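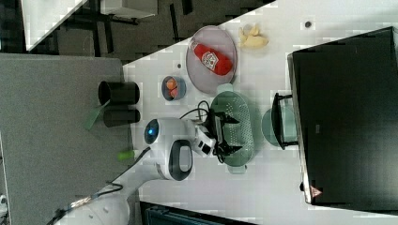
Figura 1. El brazo sobre el escurridor verde, puesto de manipulación de mesa.

Informe de avance del proyecto Plirkdale, segundo periodo
Para: Darren Mellor, Radwan
De: Pouran Bahrami, Clikano
Fecha: 27 de abril de 2022

1. Estado general

El plan de trabajo preveía 3,000 ejecuciones registradas al cierre del periodo. Hemos entregado 2,000. El retraso se debe casi por completo a la incidencia que se detalla en el apartado 2, que obligó a parar el puesto y a repetir una parte de las ejecuciones ya hechas. El presupuesto no ha variado y no pedimos fondos adicionales.

2. Incidencia: descenso con la pinza sin confirmar

Durante una tanda de recogida y colocación de piezas, el brazo inició el descenso hacia un recipiente cuando la pinza todavía no había confirmado la apertura. Los dedos tocaron el borde, el recipiente se desplazó y el brazo siguió bajando hasta que saltó el límite de fuerza. Jamshid Najafi, que estaba en el puesto, pulsó la parada de emergencia. No hubo daños personales. Los dedos se revisaron y no presentaban deformación.

Al repasar los registros encontramos 105 ejecuciones con el mismo patrón, todas posteriores a la última actualización del controlador. En la mayoría el contacto fue leve y la parada no llegó a activarse, por lo que nadie lo había anotado. Todas ellas se han retirado del conjunto entregable.

3. Causa

Gholamreza Ghorbani reprodujo el fallo en el banco. El controlador daba por buena la última lectura de la pinza aunque hubiera caducado. Si el mensaje de estado llegaba tarde, el movimiento se autorizaba con un dato viejo. El retraso aparecía sobre todo cuando la muñeca giraba mucho y el cable de la pinza quedaba forzado en el conector. Fleltura, que suministró el conector, ha recibido la pieza y aún no ha contestado. 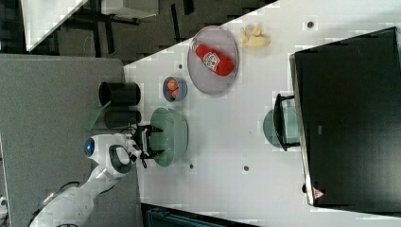
Figura 2. Aproximación al cuenco verde; sobre el plato, la botella de kétchup.

4. Medidas aplicadas

El controlador rechaza ahora cualquier lectura caducada y detiene el brazo en el sitio. El límite de fuerza en el tramo final del descenso se ha reducido a la mitad. El cable se ha cambiado por otro más largo, con una sujeción nueva en la muñeca. Se ha limitado también el giro de la última articulación; esto deja fuera algunos agarres laterales que estaban en el plan inicial.

Con estos cambios se hicieron 244 ejecuciones de comprobación, con recipientes de distinta altura. En ninguna se repitió el descenso sin confirmación. En dos el brazo se detuvo por lectura caducada, que es el comportamiento que buscábamos, pero indica que el retraso sigue existiendo.

5. Pendiente

Falta la respuesta de Fleltura sobre el conector. Falta también que Barnabás Kiss revise la evaluación de riesgos con el nuevo límite de fuerza; hasta entonces se trabaja a velocidad reducida y con una persona junto a la parada.

Proponemos trasladar a julio la entrega de las ejecuciones restantes. Necesitamos su conformidad por escrito con la nueva fecha y con la retirada de los agarres laterales.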